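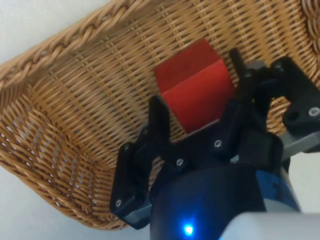

In September I was in a small group that visited the packing hall of Clikley, at the edge of Irkwood. The company sends out wooden toys and learning sets for schools, and for two years it has been putting robot arms beside the people who pack. I work in a similar trade in another country, so I had many questions.

We started at 8 in the morning, when the early shift was already at the tables. The hall is lower and quieter than I expected. 102 people work on the site, and 70 of them are in packing. The arms are only in one row near the windows, and they come from a supplier called Herkano. The packers call this row "the short side".

The first stop was the training corner. A new arm, or an old arm with a new gripper, does not go directly to the row. It must first practise with plain coloured blocks and a basket. The basket is a wicker one, and I asked why they do not use a plastic box. The shift leader answered that a woven floor is harder, as a finger can catch in it, and the camera has a busy pattern behind the block. If the arm can take a block from there, the grey boxes in the row give it little trouble.

It is the packers who do this training, and this was for me the most interesting part of the day. The engineers come from Herkano when something is broken, but the daily teaching is done by people who packed by hand before. They move the arm to the block, correct the angle of the fingers, save the position and try again. One woman told us that in the first weeks she was afraid to touch it. Now she has opinions about grippers, and she wrote a page of complaints about the old one, which was too wide for the small parts.

What has changed in the work? The arms took over the filling of the small sets, where the same piece is picked all day. Many packers had pain in the wrist from this. They now check the sets, close the boxes and change places every 2 hours. Nobody lost the job, we were told, but when people retire their place is not always filled. Two packers said to me openly that they miss the old tables, where four persons sat together and could talk. Next to an arm you stand alone, and you must listen to it.

The pay was also discussed. Those who train the arms receive a supplement, but only after 3 months, and some find this unfair. The management said it will look at it again in the spring.

Before lunch we saw the planning software, Nouri, on a big screen. It shows which arm waits for parts and which person is called. I did not like so much that the names are visible to everybody. Our guide said that the works council had raised the same point.

The canteen is good and the soup was excellent. For those who want to go, visits are possible for groups of up to 12, and you should bring closed shoes.

14 shares | 5 comments

We use cookies to improve your visit to this site. Accept | Settings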